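5.3 What the purchase price leaves out

The budget templates we collected treat a data collection cell as a list of devices. The template circulated by Keegan McPhee's group at Isonberg has four lines: manipulators, hand-held grippers, cameras and computing. Everything else goes into a contingency item, which in the version we saw was set without any stated basis. We find this hard to defend. In our own records the contingency was spent before the second manipulator was delivered, and most of it went to things that a furniture store sells.

Vendors do not help. The Nultent quotation assumes a "prepared site" and never says what that means. The Pustell quotation is clearer but prices installation by the visit, and Rania Saab's reading of the small print is that a change of floor plan counts as a new visit. Neither firm would give us a figure for the hours a unit spends waiting for its surroundings to be ready. We suspect the number would be large.
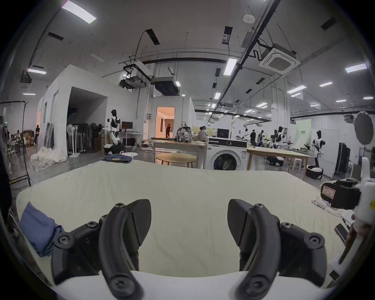
Figure 4. Bed-side collection with a hand-held gripper, open-plan floor.

Space is the item planners most often enter as zero, on the grounds that the building is already paid for. We think this is wrong, and the error grows with the range of household tasks a lab wants to cover. A mattress cannot be put on a shelf between sessions the way a gripper can. In Figure 4 the bed shares its floor with a front-loading washing machine, several tables, a clothing rail and more than one humanoid robot, and every one of these needs clearance if people are to work beside it. Trudy Rutherford charged our floor area at the internal rental rate for one budget year, and the result exceeded the combined price of our hand-held grippers. That comparison appears in none of the proposals we reviewed.

A second omission is the supply of objects. Cloth tasks use up cloth, and a sheet or a pair of jeans that has been handled for weeks no longer folds like a new one. Our garment order of April was for 300 pieces. It was approved as a one-time cost, which we now regard as a mistake — it should have been a recurring line from the start.

The usual reply, put to us by Declan Sutcliffe, is that these costs are small next to a humanoid platform and will shrink with scale. The first half may be true for a lab that buys the Rüegg base at list price. For the second half we have seen no evidence. Doubling the number of stations in our case meant 2 leases instead of one, and the second was the more expensive.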